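4. Equipment Planning and Budget

4.1 Collection hardware

The budget for the household manipulation study was set before any data were recorded. Two options were compared. The first was a fixed teleoperation cell, with one arm on a bench and a leader device for the operator. The second was a set of hand-held grippers that an operator carries into an occupied home, with the arm bought later and used only for evaluation. We chose the second option. The fixed cell would have used most of the capital allocation in the first year and would have limited the study to objects we could bring to the laboratory.

The purchase unit was defined as a pair of grippers and not a single device. Several target tasks, such as opening a bag while removing an item from it, need two hands. A single gripper can record only part of such a task. Our request covered four grippers, forming two pairs, so that one pair could remain in use while the other was being cleaned, repaired or recalibrated. Finger pads, pivot hardware and cables were entered on a separate line as consumables. In the earlier Dunmore pilot these parts had been charged to general supplies, and their cost could not be recovered from the accounts afterward.

4.2 Site requirements

Hand-held collection moves cost from equipment to access. Each home must be scheduled, and setup time is paid whether or not usable recordings result. We therefore asked what a site had to supply before it was accepted. The minimum was one table with standing room on at least one side, a power outlet for charging, and a set of household objects that could stay in place for the length of the visit. Sites were not asked to clear the room or replace table coverings. A patterned cloth makes segmentation harder, but plain surfaces were already well covered by the Nolar recordings, and adding more of them would not have justified the travel.

Object cost was treated in the same way. Purchased object sets are uniform and easy to replace, but they are expensive per category and contain few deformable items. Bags, packets and soft containers are common in homes and cost the project nothing when they belong to the site. Figure 2 shows a work area of this type. Paper, plastic and fabric bags share one table with small packets and boxed goods, and the objects differ widely in stiffness and in how they can be grasped. To buy a comparable mix for each site would have required a storage and shipping line that the plan did not include.

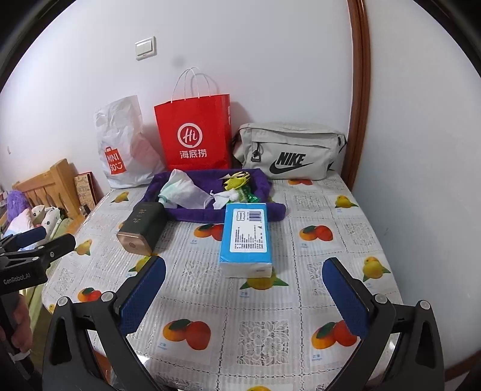 Figure 2. Tabletop work area in a home, seen from a hand-held gripper. A second gripper is held at the left.

4.3 Schedule and allocation

Orders were split into two stages. Stage one paid for the grippers, spare pads, storage drives and site payments. Stage two, released in April, paid for the evaluation arm and its mount. The release condition was 70 accepted hours of recordings from at least 11 sites. Hours were counted after quality review, so that a fault in tracking or synchronization would delay the larger purchase and would not be discovered after it.

Storage was the line most often revised. The original estimate assumed that raw video would be deleted once it had been processed. Review of the Gadov recordings showed that some sequences had to be processed again after a calibration change, and the raw files were needed for this. We now keep raw video until the end of the study and budget for a second copy at a separate location. The added cost was met by reducing the arm specification from a two-arm station to a single arm with a mount that can accept a second one. Bimanual recordings are retained for later use, but evaluation on hardware is limited to tasks that one arm can complete.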